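Shared rules for robot handling work – progress report to Plekix, 27 Jul 2026

Project Menon, second reporting period 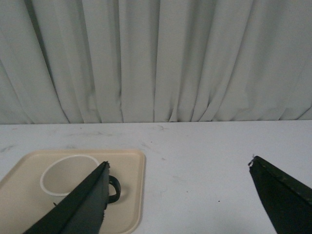

Apolline Marchal wrote back on our last report that she liked the rule book but wanted to know who is allowed to stop a session, and whether a new operator would dare to. Fair question, and it ended up shaping most of what we did this period, so I'll start there.

Anyone may stop. That was always the intent, but in the old text it sat in a footnote to section 4 and it said "the session lead or a delegate." The new text puts it first and drops the delegate. Whoever calls the stop writes one line in the log, and the session lead is not allowed to ask for more than that line until the arm is parked. We tried the wording on the newer operators in May and they used it right away, which made me very happy – I had expected weeks of polite silence!

What is in the rule book now

The draft covers tabletop work only: trays, mugs, small household things, one arm, one operator. Floor work and anything with two arms is left for the next period. It has a start-up check, a section on the work surface, a section on gripper fingers, the stop rule, and the log format. The Jilitach site and our own room both run on the same version, and it is a real pleasure to open a log from over there and be able to read it without a phone call.

Finger wear

This was our biggest argument. The fingertips fray with use, and the old rule said to replace them "when damaged," which meant whatever the operator on duty thought it meant. One site changed tips at the first loose thread and the other kept going with quite ragged ones. The draft now has 2 grades. Grade one is torn material at the tip only: note it at start-up and carry on. Grade two is a tear that reaches the gripping face, and then the finger comes off before the next session. We are still unsure about scuffs along the edges. For now they are noted and left alone.

Work surface

Wipe the table before the first session and again after any spill. Marks that don't come off are entered once on the surface sheet and don't have to be written up again every time. The backdrop stays closed behind the table for the whole session, and if somebody has to open it, the arm gets parked first. Trays may sit anywhere the task sheet allows.

Log review

We went back through 1747 session logs and sorted them by whether the start-up check had been filled in properly. It was slow work, but great fun once the patterns started to show. The finger check was the line most often left blank, so it has moved to the top of the form.

Money and time

Spending is within the plan. We have used 1980 of the training budget, all of it on operator time for the trial sessions. The Flekeck translation of the rule book is running late and will come with the next report.

Next period

Two-arm work, a decision on edge scuffs, and a first swap of operators between the sites, so that each side can try the other's habits under the same rules. We would also welcome a Plekix visitor at one of the swap sessions. The stop rule applies to visitors too.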